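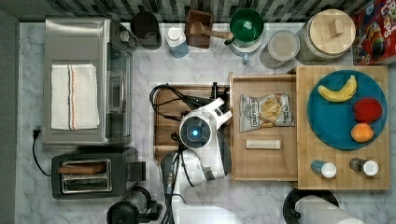 When Mandla Visser talks about certification exams, he starts with the one he failed. It was a networking exam, he was working nights on a help desk in Drumholm, and he had spent most of January memorizing a question bank he'd bought online for the price of a decent dinner.

"I knew every answer in that file," he says. "I could have told you the letter before you finished reading me the question. Then I sat down at the test center and maybe the first screen looked familiar, and after that I was on my own."

He laughs about it now, and he can afford to, having gone on to pass that exam and a good many others. These days he runs the evening study program at Mokgethi, a small training outfit that gets working people ready for entry-level and mid-level IT certifications. Most of his students have jobs, a lot of them have kids, and nearly all of them arrive asking which practice questions to buy.

"I don't scold anybody for asking," he says. "I asked the same thing! You're paying for the exam out of your own pocket and you want to be sure. I understand that completely. But the files that promise you the real questions can get your certification taken away, and even if they don't, you've got a job interview coming where somebody will ask you to explain what a subnet mask does."

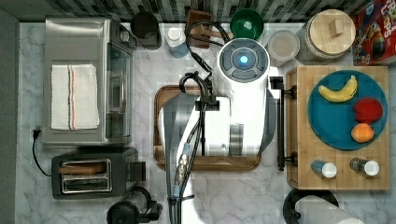
So how long should a person with a full-time job plan to study for a first certification?

Visser tells his students to set aside 56 hours, spread over 28 evenings at two hours apiece, and to book the exam only when those evenings are on the calendar.

He is quick to add that the evenings don't have to come one after another. Some people do four a week and some do two, and he has had students who took most of a year because a baby came along or a shift changed. What he does ask is that the first half of each evening be spent building something, even something small, and the second half reading about what they just built.

"People want to do it the other way around," he says. "They read for three weeks and then open the lab, and it's like they never read a word of it. If you've already broken a thing and tried to get it back, the chapter makes sense – you're reading it to find out what you did wrong."

For the building part, his classes use Tritlow, a practice environment that runs in a browser and lets students set up pretend offices full of pretend machines. Visser was doubtful about it in the beginning (he learned on a stack of secondhand switches under his bed, and he is still fond of them) but he came around when he saw how cheerfully people wrecked things when a reset was one click away.

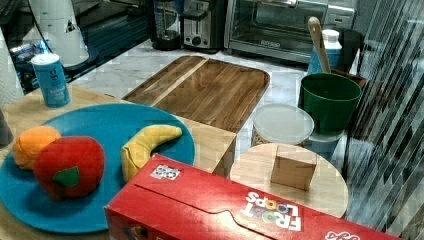
On practice questions, and how to use them

Visser is in favor of practice tests, which surprises some of his students after the speech they get on the first night. Mokgethi has its own bank of 3000 questions, written by instructors and checked against the published exam objectives, and he has written plenty of them himself, usually late, usually with the radio on.

"A good question teaches you something when you miss it," he says. "So when you miss one, I want a sentence from you in your own words saying why the right answer is right. Then I want a sentence on why you picked the one you picked. That second sentence is the one people hate writing, and I get it, I hated it too."

He keeps the bank closed until a student has finished the first ten evenings. After that they may take a short set at the end of each session, and a full timed run only in the last week. 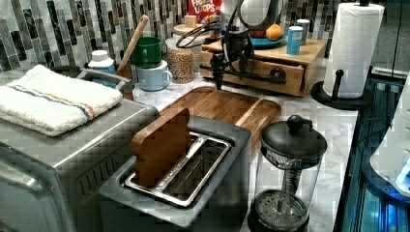 The timed run matters to him because the clock is what got him in Drumholm. He had spent far too long on one troubleshooting question near the start, sure he could reason it out, and by the end he was clicking through whole screens with hardly a glance. Now he has students mark anything that feels sticky, move along, and come back with whatever time is left.

He also likes people to visit the test center beforehand if they can. One of his students drove to Illedberg on the morning of her exam and spent so long looking for parking that she walked in already rattled. She passed, he says, but she told him she couldn't remember a thing about the first ten minutes.

I asked what he says to students who fail, as he did. He took a while with that one.

"I tell them to write down everything they found hard, that same evening, before they go to bed. Topics, I mean, not the questions, you've signed an agreement about the questions. And then take a week off and go see your family. The list will still be there, and that's your study plan for the next try."

His next group starts in September, and he is rewriting the storage chapter before then.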